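Spent Thursday getting the simulated pick cell at Navo back in shape before the next training run. Short thread on what I changed, mostly so I can find it again.

The cell is one arm, two fingers and a pile of toys on a plain gray surface. We call this build Hamum. It resets the toys, runs a grasp, logs it, resets again. 168 resets per batch.

Problem one: bad starts. Out of 867 logged grasps, too many began with toys already sunk into each other. The solver pushes them apart hard on the first step and the small bricks go flying.

Fix: drop the toys from a bit higher and let them settle before the arm gets any command. I also raised the contact margin on the studded bricks. Their collision meshes were the worst of the lot.

Problem two: the wrist camera offset. Someone had typed it in by hand in the old config and it didn't match the hand model. I now read it from the same file as the finger geometry – one place to edit.

Checks after the change, overview first, then close in at the fingers:

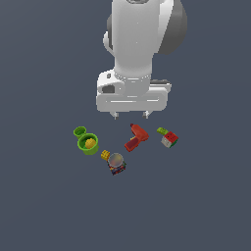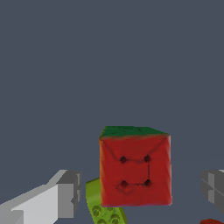

Hamum cell. First: arm over the toys, fingers open. Second: red cube between the fingers, green brick behind it.

Finger friction was next. Mal-soon Sun had left a note that the left and right pads used different values. They did. Both now load from the shared pad entry, and I deleted the old overrides.

Upkeep from here on: rerun the settle check every 10 batches, and any time a toy is added. If a toy is still moving when the arm starts, the batch gets thrown out. Don't patch the log by hand.

Still open: the drum. Its top and body are 2 separate meshes and I want to merge them before July. The old config stays in the Binau folder until then – please don't load it.

Recent from this account
Moving the Lūse cell to the new solver
Why we log the reset seed
Gripper pad settings, old and new

Contact | © Navo | Back to top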